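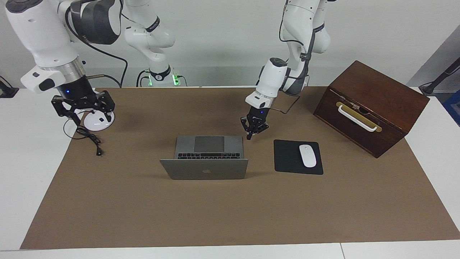
Fig. 4. Desk-tidy practice layout with both arms over the mat.

4.2 Running your first desk task

Now for the fun part! The Hirkusier two-arm kit learns a desk layout quickly, and a laptop, a mouse and a lidded box make a lovely first set.

1. Spread the mat on the table and smooth it flat.
2. Place the open laptop in the middle, with the mouse and its pad to one side.
3. Check that the cables on both arms hang freely through the full range of movement.
4. Wait for the green base lights, then open Privunside and choose Desk Tidy.
5. Set the speed to 30 and press Start. Stay within reach of the stop button for the whole run.

Note: Thin power cords are the trickiest thing on the table — bundle them before the first few runs, then let them get messier as you go. It's a real pleasure to watch the grippers cope.

Caution: Do not load either gripper with more than 2000 g. Keep hands off the mat while the arms are live.

If error 3321 shows, press Stop, move both arms to Home and repeat step 4.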